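May - by Nélida Barrientos, Hondmont press desk

Hondmont lab reports pouring result, urges caution in reading it

Two robot arms trained at Hondmont can pour a drink from a bottle into a paper cup while both are held off the table, the lab said this month. Whether that amounts to progress depends on what you compare it with.

The method, called Narik, learns from recorded human-guided pours and plans both arms together. Older systems usually park the cup and move only the bottle. Narik was trained on 735 pours and tested on 200 new ones. It finished 127 without a spill. The team's previous method, Puker, finished 108 on the same test.

"That is 19 more pours, and I would like people to stop there," said Bok-nam Ki, who led the work. "We used one table, plain walls and very few kinds of cup. I have seen pouring demos for years and most of them fall apart when you change the bottle."

The lab did change the bottle, in a smaller side test, and results dropped sharply. Soft plastic was the worst - the grip squeezes it and the flow jumps. Those numbers are in the paper's appendix and have not been repeated by an outside group. Baek, a partner firm, plans to try the method on its own arms. Hondmont is making no claims about kitchens, hospitals or homes.

Comments

tmk_627: So the older one got more than half already. Not sure this needed a press release.

Dora P.: Good to see the bad results mentioned at all. Is the appendix public?

gravyboat: my kid spills less than that 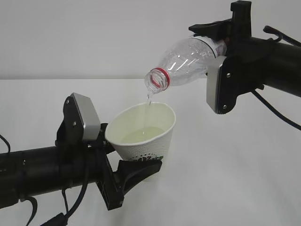
Two arms pour from a plastic bottle into a paper cup held above the table. Photo: Hondmont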